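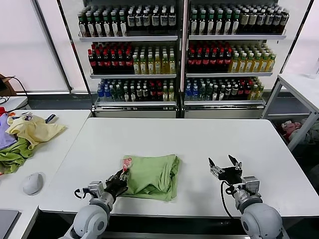 Yae Wada

I spent most of Saturday folding one green cloth, and I wasn't even using my own hands to do it. My back knows all about it this morning, so you're getting this post from the couch, with a hot water bottle and a very large pot of tea.

For anyone new around here, I've been learning to drive a two-armed robot by remote control since May. You hold a pair of handles, you move, and the arms move with you (well, near enough). Every time you get through the job properly it's saved as one demonstration, and once there's a decent pile of them the robot has something to learn from. We call ours Yagi. My boss, Nele Van Leeuwen, wanted more than 40 good folds by the time we locked up, which sounded like an easy day when she said it over the phone.

Fabric is a funny thing to work with, though. At home I fold a tea towel while I'm talking to my sister and watching the pasta, and I couldn't tell you which hand went first. With the handles you have to decide. Left gripper takes hold of the edge, right one waits off to the side with its fingers open, and you try very hard not to fidget while it waits, because every little wobble goes into the recording too! I'm a terrible fidgeter. My first 4 went straight in the bin for it, and I can't say I argued.

The bit I never expected to miss is feeling. I can see the gripper close but I can't feel whether I've caught one layer or two, so I've taken to giving the cloth a tiny lift and watching how the creases travel. If the whole lot comes up together I put it down and have another go. Nele reckons that little check is worth leaving in the demonstrations, and I like the idea of the robot picking up one of my habits, even a fussy one.

The clothes on the other table are next. There's a pale yellow one on top that I've had my eye on, and a lavender one I'm putting off for as long as I decently can. Flat cloths are one thing, but anything with sleeves makes me nervous. I practised on my own jumper last night, pinching with only two fingers on each hand, and it took me 3 tries to get something you could put in a drawer. My husband offered to help and was sent to make toast.

Anyway, if any of you have a good way of folding a long sleeve using just two pinches, please leave it in the comments. I'm back on the handles after lunch tomorrow and I'd love to try it.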